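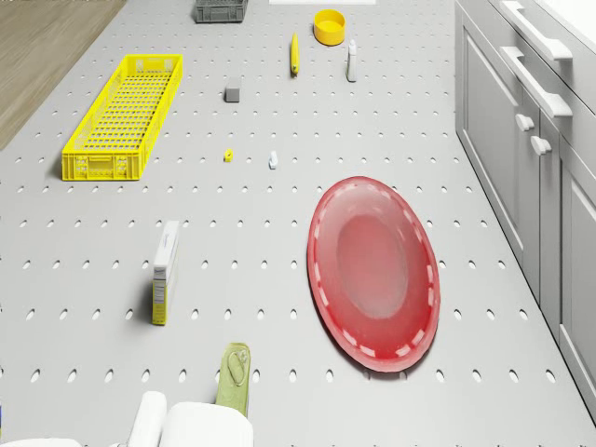
Cabinet hardware is specified by center distance, the measurement between the two screw holes, and most replacement errors come from reading overall length instead. A bar handle extends past its screws at both ends, and the overhang varies by maker, so two bars of equal length may not fit the same drawer front. Knobs avoid the problem with a single screw. Many kitchens use both, with long bars on the drawers and small knobs on the doors, all in a gray close to that of the recessed panels. Such a kitchen needs two drilling templates and, in most cases, two screw lengths.

Lindwood, a cabinet refitting shop, logged 3,185 pieces of hardware removed from older kitchens through December. Of these, 1,240 had at least one stripped or bent screw. Flurina Ammann, who kept the log, attributes most of the damage to screws cut too long and packed out with washers.

"The washer lets the head rock," she says. "After that the hole in the door goes oval, and a new screw will not fix it."

The standard thread on a door pull is machine cut and runs into a metal insert or directly into the handle post. Screw length should equal the thickness of the door plus the depth of engagement in the post. Recessed panel doors complicate the sum. The outer rail is thicker than the center panel, and a pull moved from one to the other needs a different screw.

Rupert Fuchs, a fitter at Aebischer, drills from the face with a backing block clamped behind. He uses a brad point bit and stops at 4 holes before clearing the chips, as packed chips tear the paint at the exit side. Old holes are plugged with glued dowel, left overnight and sanded flush before the new centers are marked.

Placement is less settled. Zestau's fitting sheet puts a drawer bar at mid-height on every front. Brigitta Aigner sets hers higher on deep drawers, in line with the top rail, and reports less racking in the runners. On wide drawers she fits one long bar in preference to 2 short ones, which tend to be pulled unevenly.

Tightening is done by hand. A quarter turn past snug is sufficient for a painted door, and the screws should be checked again after a month of use.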